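Care of Knitwear and Hand-Finished Garments at Home

We use cookies to improve your experience of this website. By continuing to browse you accept our use of cookies. Accept | Manage settings

Updated Fri 5 October

This page is issued by the Findeck Textile Workroom for students, former students and members of the public who own hand-knitted or hand-finished clothing. It replaces the September version. The advice applies to wool, cotton and mixed yarns. Garments with leather, metal or glued trims should be brought to the Workroom before any washing is attempted.

Washing

Wool should be washed by hand in cool water with a mild liquid soap. The garment should be turned inside out, lowered into the water and left for 9 minutes without rubbing. Two rinses are normally enough. Water should be pressed out against the side of the basin; the garment must not be wrung or lifted by the shoulders while it is heavy.

Strong colours should be tested first. Press a damp white cloth against an inside seam. If colour comes away on the cloth, wash the piece alone, and do not leave it folded while damp.

Cloths, yarn and garments must never be dried or warmed in a microwave oven. Wool scorches from the inside, and metallic thread may spark. 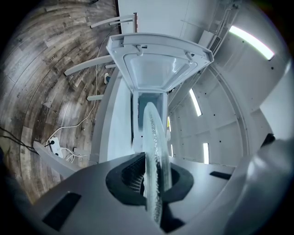
Clear disc and open-topped white box.

Drying and blocking

Roll the garment in a dry towel, press firmly along its length and unroll it at once. Lay it flat on a second towel, away from radiators and direct sun, and ease it to its proper measurements. Ribbed cuffs and hems should be pushed together with the fingers and left unpinned. Lace panels may be pinned with rustproof pins, placed closely enough that the edge does not form points.

Large pieces can take two days to dry. Owners of the Pichler drying frame should check that the mesh is fully tensioned, as a sagging mesh will lengthen the body of a jumper. 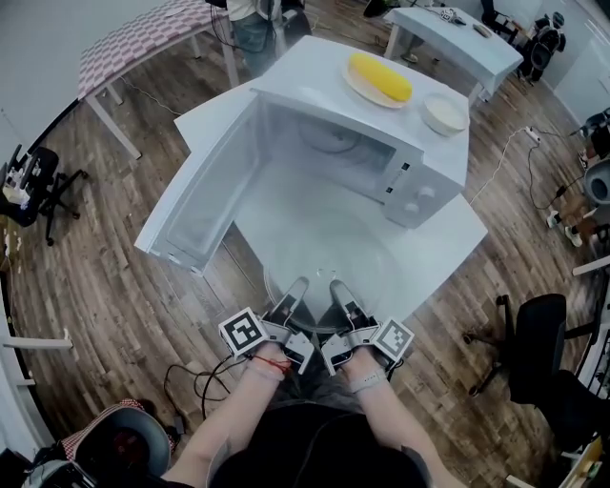 Microwave with the door open and the glass turntable in place.

Pilling and small repairs

Pills should be removed with a fabric comb, worked in one direction on a flat surface. Razor blades are not recommended. A snag should be drawn through to the wrong side with a fine crochet hook and must not be cut. Where a stitch has dropped, secure it with a safety pin until it can be repaired.

Keep a short length of the original yarn with each garment. Members who knitted from the Nokik or Zomby yarn ranges may ask at the desk for matching oddments while stocks last. The Workroom holds 3,000 shade cards, which may be consulted but not borrowed.

Storage

Knitwear should be stored clean, folded and fully dry. Hangers stretch the shoulders and should be avoided. Cotton bags are preferred to plastic, and drawers should be emptied and vacuumed each spring. If moth damage is found, seal the garment in a bag and keep it apart from other woollens until it has been treated.

Sign up to our newsletter for workroom notices and care advice. You may unsubscribe at any time.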